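報道関係各位

2019/12/2
株式会社Vutow

Vutow、卓上作業向けグリッパー指先と手首カメラ、コントローラーの比較試験結果を公表
棚板の下など狭い場所での把持を対象に、有効試行1883回の記録を集計

株式会社Vutow(以下、Vutow)は、卓上で使用する小型ロボットアームについて、グリッパーの指先、手首カメラの取り付け位置、コントローラーの設定をそれぞれ変えて行った比較試験の結果をまとめましたのでお知らせします。試験は株式会社Brudano(以下、Brudano)と共同で、Vutowの試験拠点であるEspinoza試験室において実施しました。

今回の試験では、卓上に置いた低い棚や台の下から小物を取り出す作業、および棚の上に小物を戻す作業を主な対象としました。作業条件は24種類で、有効と判定した試行は合計1883回です。結果の詳細をまとめた試験報告書は、2月に両社のウェブサイトで公開する予定です。

試験の背景

Vutowは、研究室や小規模な作業場で使われる卓上ロボット向けに、グリッパーの交換部品とコントローラー「Trindix」を開発しています。Trindixはアーム、グリッパー、カメラの信号を一台で受け、動作の記録と再生を行う制御装置です。

これまでに同社が行ってきた把持試験は、平らな台の上に対象物を置き、上から指を下ろしてつかむ形式が中心でした。この形式は条件をそろえやすい一方、利用者の実際の机とは状況が異なります。机の上にはモニター台や小棚、箱、ケーブルがあり、対象物がそれらの下や陰に入っていることも少なくありません。Vutowに寄せられる問い合わせにも、上からの把持では問題のなかった指先が、棚の下に差し込むと板の縁に当たる、あるいは手首の本体が先に棚に接触する、といった内容が目立つようになっていました。

Brudanoは小型カメラの固定具と校正用ソフトウェアを手がけており、同社でも、手首に付けたカメラの視野に指先がどの程度入っているべきかという相談を受けていました。指先を大きく写せば指と対象物の位置関係は把握しやすくなりますが、その分、奥の様子が隠れます。両社の課題が重なることから、指先、カメラ、コントローラーを別々に評価するのではなく、同じ台と同じ対象物を使って組み合わせで比べることにしました。

比較した指先

指先は次の構成を使用しました。

標準型
左右が同じ形の平行な指です。Vutowの現行の出荷品で、比較の基準としました。

非対称型
左右で形の異なる黒い指です。一方は内側の縁の上寄りに小さな段があり、もう一方はそれより幅の広いくさび形をしています。くさび形の側を対象物の下や横に差し入れ、段のある側で押さえる使い方を想定しています。表面はつやを抑えた仕上げです。

柔軟型
標準型の先端に柔らかいパッドを貼ったものです。薄い物や角の丸い物の把持を想定しています。

非対称型は標準型より指一組あたり40グラム重く、この差は手首の負荷としてコントローラー側に登録しました。登録を行わずに動かした予備試験では、停止位置がわずかに下がる傾向が見られたため、予備試験の記録は有効試行に含めていません。

比較したカメラ位置

カメラは同じ機種を使い、取り付け位置のみを変更しました。

近接位置
手首の上で、指の付け根に近い位置です。画像の下側にグリッパーの本体と指が大きく入ります。

後退位置
近接位置から手首側へ25ミリ下げた位置です。画像に入る指の面積は小さくなり、周囲が広く写ります。

側方位置
手首の横に張り出した位置です。指の開閉を斜めから確認できますが、張り出しの分、棚の脚に当たりやすくなります。

固定具はいずれもBrudanoが用意しました。位置を変えるたびに校正をやり直し、校正の誤差が社内基準を超えた場合は、その日の試験を行わないこととしました。

コントローラーの設定

コントローラーには全試行でTrindixを使用しました。比較したのは、指が接触を検知したあとの動作に関する設定です。

設定Aは、接触を検知した時点でアームを止め、操作者の指示を待ちます。
設定Bは、接触後に進入方向へわずかに戻ってから閉じる動作に移ります。
設定Cは、接触しても設定した力の上限までは進入を続けます。

操作は遠隔操作と、記録した動作の再生の両方で行いました。遠隔操作では、操作者は手首カメラの映像のみを見てアームを動かしました。試験台を直接見ることができないよう、操作席は仕切りの反対側に置いています。操作者が交代する際には、前の操作者が使っていた表示設定を初期状態に戻し、同じ手順で確認動作を行ってから試行を始めました。

試験台と周囲の状況

試験台には、細長い木材を並べて接着した集成材の天板を使用しました。一枚ごとに色の濃さが異なり、筋や節の跡もあります。表面につやがあるため、照明の位置によって反射が出ます。無地の天板に比べて画像処理には不利ですが、利用者の作業机に近い条件として採用しました。

天板の上には、明るい色の木の板を黒い金属の枠脚で支えた低い台を置きました。対象物はこの板の下、または板の上に配置します。周囲の物は片付けず、箱やケーブル、マウスなどが視野に入る状態で試験を行いました。背景を布で覆う案もありましたが、覆った状態で得た結果を利用者の環境に当てはめにくいことから見送りました。

台の下を狙う試行では、閉じた指先を板の前縁より低い位置に合わせ、そこから奥へ進めます。進入前の手首カメラの視野では、台の下の奥にある物は一部しか見えないことがあり、左の脚の縦棒のそばに小さな赤い物がのぞいている、という程度の手がかりで操作を始めることになります。操作者には、進入の前に対象物を確認できたかどうかを毎回申告してもらい、把持の成否とは別に記録しました。
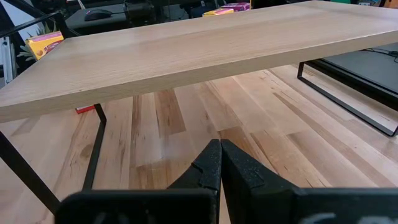
結果1 指先の形状による違い

棚の上に物を戻す作業では、標準型と非対称型の間に目立った差はありませんでした。板の上は開けており、指の厚みや手首の高さが制約にならないためと考えられます。柔軟型は、置いたあとに指を開く際、軽い対象物がパッドについて動くことがあり、置き直しが増えました。

台の下から取り出す作業では、非対称型が標準型を上回りました。差が大きかったのは、対象物が脚の近くにある条件です。標準型では指を開くための空間を左右に取る必要があり、脚に当たって止まる例が多く見られました。非対称型では、くさび形の側を先に対象物の横へ入れ、開き幅を小さく保ったまま把持に移れる場合がありました。

ただし、非対称型には向きの制約があります。くさび形の側が脚に向く配置では利点がなくなり、手首を回して左右を入れ替える必要がありました。手首を回すとカメラの映像も回転するため、遠隔操作では操作者が進入方向を取り違える例が出ています。動作の再生ではこの問題は生じませんでした。

柔軟型は、薄い対象物を天板から持ち上げる条件で安定していました。一方、つやのある天板の上でパッドを滑らせると引っかかりが生じ、接触の検知が早く働くことがありました。設定Aとの組み合わせでは、対象物に届く前に停止する試行が続いたため、柔軟型については検知のしきい値を変更した条件を追加しています。追加した条件も上記の24種類に含まれます。

結果2 カメラ位置による違い

近接位置では、閉じた指の先端どうしの間隔や、段の位置を映像で確かめることができます。指先を板の前縁に対してどの高さに置くかという調整は、近接位置が最も短い時間で済みました。反面、画像の下側の広い範囲をグリッパーが占めるため、手前の天板にある物は見えません。取り出した対象物を手前に置く動作では、置き場所を確かめるために一度アームを引く操作者が多くいました。

後退位置では、手前と奥の両方が見えるようになり、置き場所の確認に要する操作は減りました。しかし、棚の下に進入したあとは、カメラ自体が板の縁に近づき、映像の上側を板が覆います。深い位置にある対象物では、後退位置のほうが早く見失う結果になりました。

側方位置は、指と対象物の接触を斜めから見られる点で操作者の評価が高かったものの、枠脚との接触が多く、途中で中止した試行の割合が最も高くなりました。脚のない棚や、片側が開いた棚であれば結果は変わる可能性がありますが、今回の試験では確認していません。

進入前に対象物を確認できたと操作者が申告した試行では、どのカメラ位置でも把持の成功率が高くなりました。確認できなかったと申告した試行に限ると、近接位置と後退位置の差は小さく、指先の形状による差のほうが大きく出ています。両社では、カメラ位置を調整するよりも先に指先を選ぶほうが、この種の作業では効果が得やすいと見ています。

結果3 コントローラー設定による違い

設定Aは、接触による対象物のずれが最も少ない設定でした。操作者の指示を待つ時間が入るため、一回の試行にかかる時間は長くなります。

設定Bは、遠隔操作と再生の両方で最も安定した結果となりました。接触後にわずかに戻る動作により、指先が板の縁や脚に押し付けられた状態で閉じ始めることを避けられます。非対称型の指と組み合わせた場合、くさび形の側が対象物の下に入り込んだまま戻ることがあり、対象物の向きが変わる例がありましたが、把持そのものには影響しませんでした。

設定Cは、対象物が軽い条件で、対象物を奥へ押し込む例が見られました。押し込まれた対象物は台の下のさらに深い位置に移り、次の進入で届かなくなります。重い対象物では設定Bと同程度の結果でした。Vutowは、棚の下での作業に設定Cを推奨しないことを取扱説明書に追記します。

照明と背景の影響

試験の後半では、照明の向きを変えた条件を加えました。天板の反射が画面の中央から奥に出る向きでは、自動で対象物の輪郭を抽出する処理が不安定になり、木の色の濃い部分を対象物と誤る例もありました。遠隔操作では、操作者が見分けることができたため、成否への影響はわずかでした。

背景にある箱などの色の強い物は、自動抽出で候補に挙がることがありました。Trindixには、指先からの距離によって候補を絞る機能があり、これを有効にした条件では、背景の物が選ばれることはありませんでした。棚板の下の暗い部分については、露出を板の上面に合わせると対象物がつぶれ、暗部に合わせると板が白く飛ぶという問題が残っています。Brudanoは、進入の段階に応じて露出の基準を切り替える方法を検討しています。

記録の扱い

有効試行とは、校正が基準内にあり、映像、関節角度、指の開き幅、接触検知の記録がすべてそろっている試行を指します。把持に失敗した試行も、記録がそろっていれば有効としました。通信の途切れや記録の欠落があった試行は集計から除外し、除外の理由を報告書の付表に記載します。

成功の判定は、対象物を指定の場所に置き、指を開いたあとも対象物が倒れたり落ちたりしていないことを条件としました。判定は操作者とは別の担当者が行っています。持ち上げたものの途中で落とした試行は、落とした場所にかかわらず失敗としました。

両社のコメント

Vutow 評価担当 Jhonatan Tello(ジョナタン・テロ)
「非対称型の指は、当初は薄い物を机からすくう用途で設計したものです。棚の下でこれだけ差が出るとは予想していませんでした。一方で、手首を回したときに操作が難しくなる点は、指の形だけでは解決できません。映像の表示を回転に合わせて補正するかどうか、Trindixの側で検討を始めています。補正を入れると今度は画面の端が欠けるため、どちらが使いやすいかは操作者に試してもらって決めます」

Brudano 光学・固定具担当 Mal-soon Bang(バン・マルスン)
「カメラを下げれば視野が広がり、作業がしやすくなるという前提で固定具を作ってきました。今回の結果では、棚の下に入ったあとはその前提が成り立ちません。近接位置と後退位置を工具なしで切り替えられる固定具の試作を進めていますが、切り替えのたびに校正が必要になるようでは現場で使えないため、位置の再現性を先に確認します」

製品への反映

Vutowは今回の結果を受け、以下の対応を行います。

・非対称型の指先を、卓上アーム向けの交換部品として追加します。左右を入れ替えて取り付けられるよう、固定部の形状を変更します。
・Trindixの初期設定を、設定Aから設定Bに変更します。既存の利用者の設定は自動では変更されません。
・指先を交換した際に、登録済みの重量と実際の指先が一致しているかを確認する画面を追加します。
・柔軟型のパッドについて、つやのある天板で使う場合の検知しきい値の目安を取扱説明書に記載します。

非対称型の価格および受注開始の時期は未定です。決まり次第、Vutowのウェブサイトでお知らせします。

今後の予定

2月に公開する試験報告書には、24種類の作業条件ごとの成功率、中止した試行の内訳、操作時間の分布を掲載します。指先の図面のうち、アームとの接続部分の寸法も併せて公開し、利用者が自作の指先で同じ条件の試験を行えるようにします。

両社は次の試験として、板の高さを変えた場合と、台の下に複数の物がある場合の比較を計画しています。複数の物がある条件では、手前の物を動かしてから奥の物を取る手順が必要になることがあり、成功の判定方法から見直す必要があります。試験台は今回と同じ集成材の天板を引き続き使用します。

Espinoza試験室では、報告書の公開後に、同じ試験台を使った見学と試用を受け付けます。試用では手持ちの対象物を持ち込むことができますが、液体の入った容器、刃物、電池を内蔵した物は対象外です。申し込み方法は報告書の公開に合わせて案内します。

会社概要

株式会社Vutow
事業内容:卓上ロボット向けグリッパー部品およびコントローラー「Trindix」の開発、販売
試験拠点:Espinoza試験室

株式会社Brudano
事業内容:小型カメラ用固定具、校正用ソフトウェアの開発、販売

本件に関するお問い合わせ

株式会社Vutow 広報担当
お問い合わせはVutowウェブサイトの報道関係者向け窓口よりお願いいたします。試験条件に関する技術的なご質問は、同じ窓口で受け付けたのち、担当者より回答いたします。

記載の内容は発表時点のものです。製品の仕様および公開時期は、予告なく変更する場合があります。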